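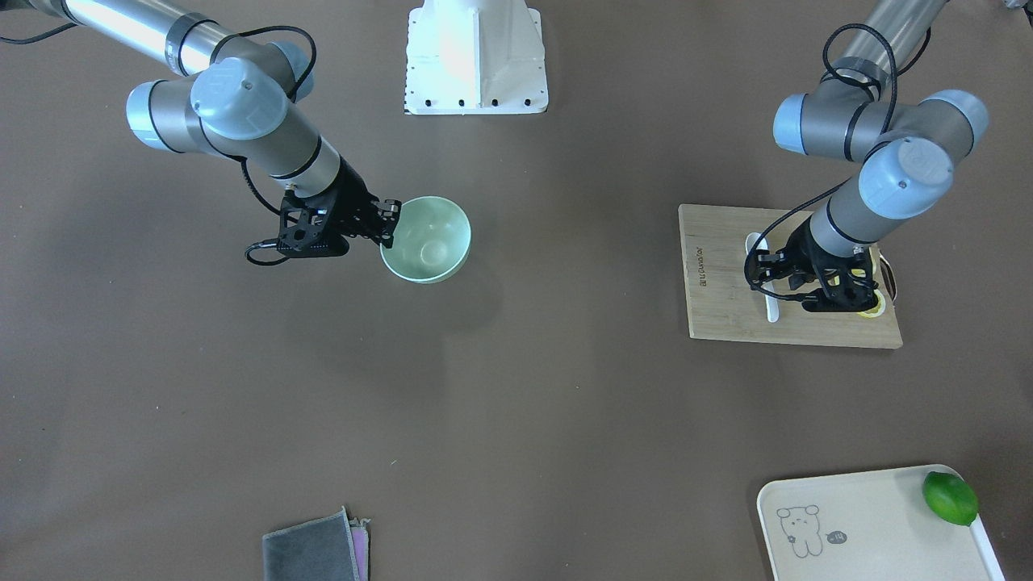 4. What the menus told us

6 min read

I should say up front that I love a long menu. Give me eight laminated pages and a specials board I can't read from my table and I'm a happy woman. So when Bahman Asadi and I started typing up menus from the lunch places in Porance, I was secretly rooting for the big ones (Bahman likes a place that does soup and only soup, so we balanced each other out).

We ended up with 1381 dishes, counting a dish once per restaurant even if it showed up on the lunch page and again under "favorites." Deciding what a dish is took up far more of January than we'd planned. Is fried rice with shrimp a separate thing from fried rice with pork? We said yes if it had its own line and its own price, and no if the menu just said "choice of meat." I still go back and forth on this! Kittipong Duangkaew, who recoded a share of the menus without seeing our sheet, mostly split things where we split them, and the places he disagreed with us were nearly all noodles.

We then asked diners to fill in a short card after they paid, and 290 of them did. The card asked what they ordered, whether they had known what they wanted before they sat down, and whether they had looked at the whole menu. That last question is the one I'd write differently now. People read "whole" in all sorts of ways, and one diner at Oven wrote "the whole left side" in the margin, which we coded as a no.

The pattern is pretty plain all the same. At places with long menus, people were more likely to walk in already knowing their order. I expected the opposite. I figured a long menu was for browsers and wanderers like me, but most of these folks had found their dish years ago and stuck with it. At Sukprasert, which has the longest menu we typed up, regulars told us they hadn't opened it in ages. The short-menu places got more reading, more questions for the server, and more swapping at the last second. (Table 3 has the breakdown by restaurant, and the seating chart in Section 3 shows where the cards were handed out.)

Now, there's a catch. The long-menu places are also the older ones, and older places have more regulars. We can't pull those two things apart with the data we have. Rungnapa Kaewmanee suggested looking only at first-time visitors, and we tried, but there were too few of them at Sukprasert to say anything I'd stand behind. Thursday was especially thin for newcomers.

Prices didn't seem to matter much once we left out drinks. Neither did the number of pages, which surprised Bahman, who had a theory about page turning and wanted it to work very badly. It may still hold for dinner, where people linger over things, but we only handed out cards at lunch and I don't want to guess.

One more thing on swaps. We counted a swap when the diner said they changed their order after speaking to the server, so a change made silently, in someone's own head, never reached the card.

Related

Who Orders for the Table? Notes from Family Lunches
Manee Limsakul on Handwritten Specials Boards
Counter Service and the Second Cup of Coffee
Nesier: Why the Daily Soup Sells Out First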